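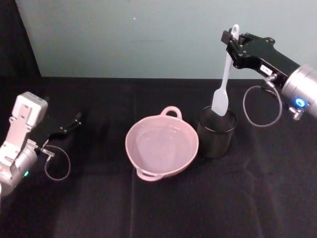

Black cloth, blue-gray wall.

Keeping black cloth black

6 June 2022

I wash a lot of black fabric. Most of it is stage drape and table covers for the hall in Bornonov, plus the usual shirts and socks. Over the winter I started keeping a log of what goes in, how it is washed and how it looks afterward, and I have enough entries now to write some of it down.

The first thing to sort out is what kind of black you have. "Black" on a label says nothing about the dye. Cotton is commonly dyed with reactive, direct or sulfur dyes, and they fail in different ways. Reactive dyes bond to the fiber, and a well-rinsed piece will lose very little color after the first few washes. Direct dyes are held much more weakly and bleed for a long time. Sulfur black is cheap and deep and stands up to washing fairly well, but it dislikes chlorine and it tends to rub off. Polyester is dyed with disperse dyes, usually under heat and pressure, and in a home laundry it hardly moves at all. When an old polyester cover looks gray, I check for residue and lint before blaming the dye.

You can't identify the dye at home with any certainty. What you can do is a rub test. Take a piece of white cotton, rub it firmly over a hidden corner, look at it, then repeat with the white cotton damp. Wet rubbing nearly always gives the stronger mark. I keep the test squares in an envelope with the date of the wash on each, so I can compare the same cover over time.

Four things make black cotton look faded, and only one of them is loss of dye.

Abrasion. The surface fibers break and stand up, and the broken ends scatter light. The cloth looks dusty or frosted, worst along folds and hems. The dye is mostly still there. Turning garments inside out helps, and so does keeping zippers and rough towels out of the load.

Residue. Powder detergent that did not dissolve, minerals from hard water, softener buildup. All of these leave a pale film. Our water is hard, and this turned out to be most of my problem.

Lint. Obvious, but easy to mistake for fading on a large flat piece seen from across a room.

Dye loss. Bleeding in the wash, or light damage. Anything that hangs near a window fades in a stripe, and there is no washing method that will fix it.

The procedure I use now:

Shake the piece out outdoors and go over it with a brush, in one direction. Wash at 30 °C with a liquid detergent, no optical brightener and no bleach of any kind. Brighteners are fluorescent compounds that settle on the fiber and give off a bluish light under daylight, which is the last thing you want on black. Fill the drum loosely. Run the gentle cycle with a low spin and add an extra rinse. Leave out the softener. Hang it in the shade, straight out of the machine.

The extra rinse made more difference than anything else I changed. I ran 3 old cotton covers through it in January, with no change of detergent, and two of them came out visibly darker. The third did not, and on the rub test it was also the one that marked the white cotton worst. My reading is that the first two had a film on them and the third had lost its dye. It has since been cut up for dust rags.

On vinegar. People recommend it to "set" the dye. Acid plays a part in dyeing wool, silk and nylon with acid dyes. It does not fix reactive or direct dye on cotton. It will dissolve some mineral scale, so a faded-looking cloth may well look better after a vinegar rinse, and I suspect that is where the advice comes from. I don't use it in the machine because of the rubber seals. Salt in the wash is the same sort of story: it helps push dye onto the fiber in the dye bath and does nothing useful later on at the strength anybody uses.

Drying. The tumble dryer is hard on black cotton, since the lint in the filter came off the cloth. When I have to use it I take things out slightly damp. Creases are a separate question. Iron on the reverse side or through a pressing cloth, because a hot iron directly on black cotton will give you a shine along every seam, and on polyester the shine is permanent. For table covers I mostly don't iron. I hang them overnight and accept whatever folds are left.

Redyeing. Štěpánka Krajčí has done this with a few of the hall's cotton pieces, with a fiber-reactive black and soda ash in a plastic tub. It works if the cloth is all cotton. The stitching is usually polyester thread and stays whatever color it was, so a redyed cover may show slightly gray seams. She uses roughly twice the dye she would for navy, and black always seems to need it. Light-struck stripes can still show faintly afterward. Marek Hubáček asked whether the blend covers could go in the same tub. They could, but only the cotton part would take, and you'd get a heathered charcoal.

Storage is simple. Roll it on a tube if you have the room, face in, and keep it out of the sun. I have 5 tubes and more cloth than that, so the rest is folded, and I move the folds each time it goes back on the shelf.

Next I want to try a water softener additive on its own, with the extra rinse turned off, to see how much of the effect is minerals and how much is detergent. I'll add the results to this post when the covers have been through a few washes.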